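Skilness Pregnancy Support Band

Price: £48
Sizes: S, M, L, XL
Colours: black, oat
Product no. 296
In stock - posted from our Clurulden shop

The Skilness is a soft support band worn under the bump. It takes some of the weight off your lower back and hips when you are standing for long spells, walking to work or waiting for a train with no seat going. Most of our customers start wearing one from week 16 onwards and keep it until the birth. You can start later if you don't need it yet.

It is a single wide band with a second strap that crosses at the back. The strap fastens at the sides, so you can let it out during the day without taking anything off. The front panel is cut low and doesn't show under a fitted top or work trousers.

Choosing a size

Measure around your hips, under the bump, over your underwear. Don't go by your usual dress size.

S: up to 90 cm
M: 91 to 100 cm
L: 101 to 112 cm
XL: 113 to 126 cm

If you fall between two sizes, take the larger one. The band is 16 cm deep at the back and narrower at the front. If you are carrying twins, ring the shop before ordering and we will talk you through the fit.
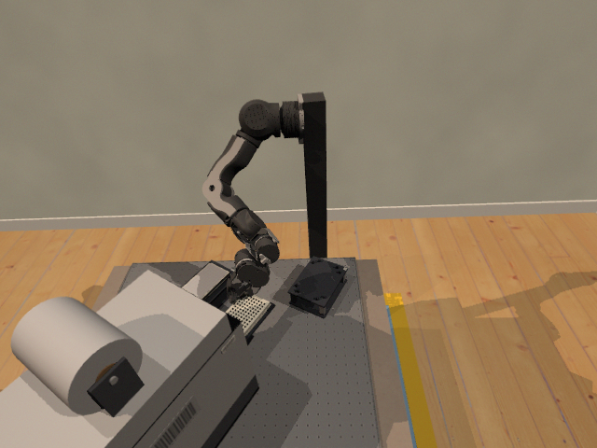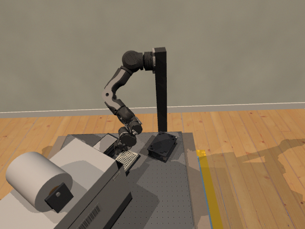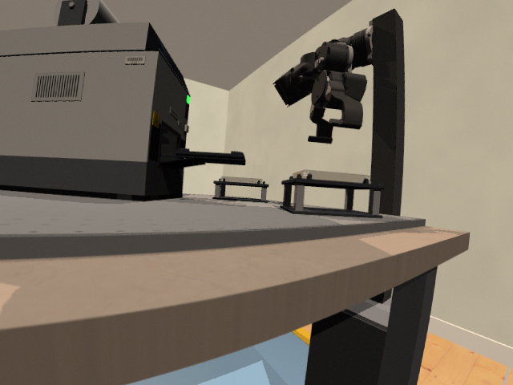 Dineo Rampersad writes that she wore hers under uniform on ten-hour shifts and found the M fine until week 30, then swapped to the L. She would have liked a longer side strap from the start, and says the oat one marks more easily than the black.

An extra pair of side straps is now sold separately (£6). They fit every size and add 8 cm on each side.

Wearing it

Put it on lying down or leaning back in a chair. Pull the main band snug first, then fasten the side straps. You should be able to slide a flat hand between the band and your skin. Loosen it when you sit down for a meal or a long drive, and take it off at night.

Talk to your midwife before using a support band if you have had bleeding, high blood pressure or pelvic pain that is getting worse. Stop wearing it if you feel numbness or tingling in your legs.

Care

Machine wash at 30 degrees with the straps closed. Dry flat, away from radiators. No fabric softener - it spoils the stretch.

Fabric: 84% cotton, 16% elastane. No latex.

Delivery and returns

Standard delivery is £3.50, free on orders over £53. Unworn bands can be sent back within 28 days in the original bag. Orders for Christmas should reach us by Thu 4 December if you want time to exchange a size.

Also in this range

Renaud nursing vest
Urier bump pillow, full length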